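Gripper jaws for thin metal stuff — printed or printed with a metal tip?

benchmoss
Joined: June
I've been going back and forth on this all week and would love some opinions from people who have done more of it than I have. My arm is the LeRobot type, all printed, and I'm trying to get it to pick up utensils and set them on a plate. With the plain printed jaw I get maybe half. The Girix soft fingers are lovely on cups (really lovely!) but they roll right off a thin handle. 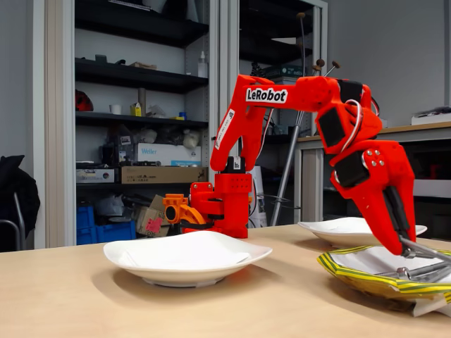
tristadcombe_tom
Moderator, Arms and Grippers

Welcome in, and what a good question to start with. Our red one has the metal-tipped jaw, and it's going after shiny silver utensils with long handles, all bunched together in their package, so pretty much your problem. I ran 40 tries with each jaw at our Saturday meetup in Tristadcombe and the metal tip came out 6 ahead. I'd come straight down from above, wrist servo low, and let the tip find the gap between handles.

kettlewright
Member
Six out of 40 is not much, Tom, with respect. I'd bet most of that is your approach angle. Try the plain jaw again with a strip of rubber on it before you tell a newcomer to change parts.

tristadcombe_tom
Moderator, Arms and Grippers
Fair point, and I haven't tried rubber. Mine slid on the rounded ends, though, and I doubt it would help there.

oldservo
Member
I'm with kettlewright on the rubber. Mine has done more than 2,000 picks on an Andero controller — the Štefanec one kept dropping the wrist servo on me, but that's another thread.

benchmoss
Joined: June
Thank you all so much! Rubber first then, and I'll print the other jaw while I'm at it.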